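Relabeling the handheld data, again

03/02/2026

The Dollirov set stands at 3665 demonstrations, all recorded with handheld grippers and no robot in the loop. Gripper pose comes from the head camera, using the marker cube on each gripper. I had been treating that pose as ground truth. It is good enough when a cube shows two faces to the camera and poor when it shows one, where the orientation estimate can flip between two solutions from one sample to the next.

The old pipeline smoothed over the flips. That gave tidy curves and wrong wrist angles, and the policy learned the wrong angles. The new one keeps both candidate solutions for every sample and picks a path through them at the end, with a cost on angular velocity. Anything still ambiguous for more than 5 samples in a row gets masked out of the loss. The code is short. Most of the work was in the time alignment between left and right.
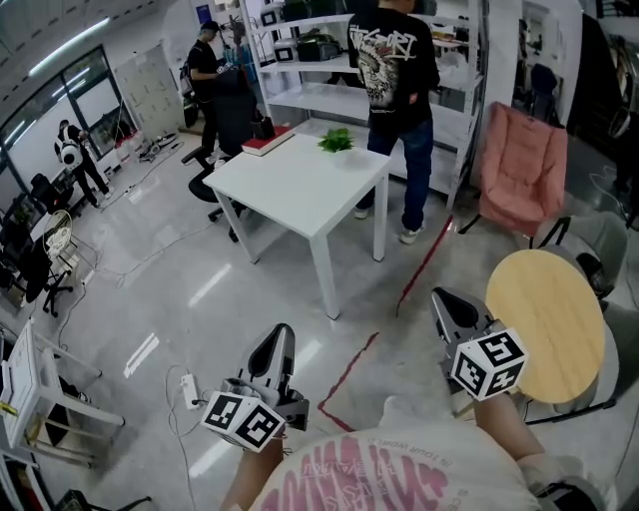 Vasiliki Karagiannis wrote back after the first draft to say that masking would bias the set toward slow motions, and that I should compare speed histograms before and after. I did. The fast tail shrinks, mostly in reaches across the body. I have put those back with a lower weight for now.

Result on the held-out placing task: roughly 70 percent success, up from a number I no longer trust because it was scored with the old labels. I will rescore the October checkpoint before quoting a difference. Bimanual handover did not move at all, and I suspect the alignment step there.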